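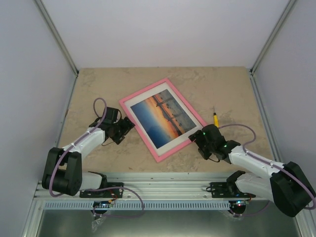
Chapter 2
Frames, Mats and Flat Surfaces

A framed photograph has several parts that are usually specified separately: the frame, the mat, the print, the glazing and the backing. Each part has its own dimensions and its own tolerances. This chapter treats the first three. Glazing and backing are covered in Chapter 3, together with hanging hardware.

The mat is the border between the frame and the print. It keeps the surface of the print away from the glazing and sets the image apart from the frame visually. A white mat is the usual choice where the frame is a strong color, such as bright pink, and the photograph has strong colors of its own. A sunset over water is a typical case: the blues of the sky and the orange and yellow bands near the horizon would otherwise meet the pink directly. The width of the mat is measured from the inner edge of the frame to the window opening, and not from the outer edge of the mat board, part of which is hidden under the lip of the frame.

Frames are inspected, cleaned and labeled lying flat. The work surface should be level and free of grit. A mottled or speckled top hides small debris well, so it must be wiped before each piece is set down -- a visual check alone is not enough. A frame may be laid at any angle to the edge of the table, but all measurements are taken along the sides of the frame itself. Markers and pens are kept off the face of the piece at all times.

The exercises use records from the Preltora print collection, cataloged by Sayaka Katayama. The collection holds 449 framed pieces, of which 226 have a white mat. The record sheet is reproduced in Table 2.1.

After completing this chapter, the student should be able to:

name the visible parts of a framed print
measure the window opening and the mat width
calculate the outer size of a mat board from the frame size
fill in a record sheet for a matted photograph

2.1 Terms and Measurements

The sight size is the area of the work that remains visible after framing. It is always given height first, then width.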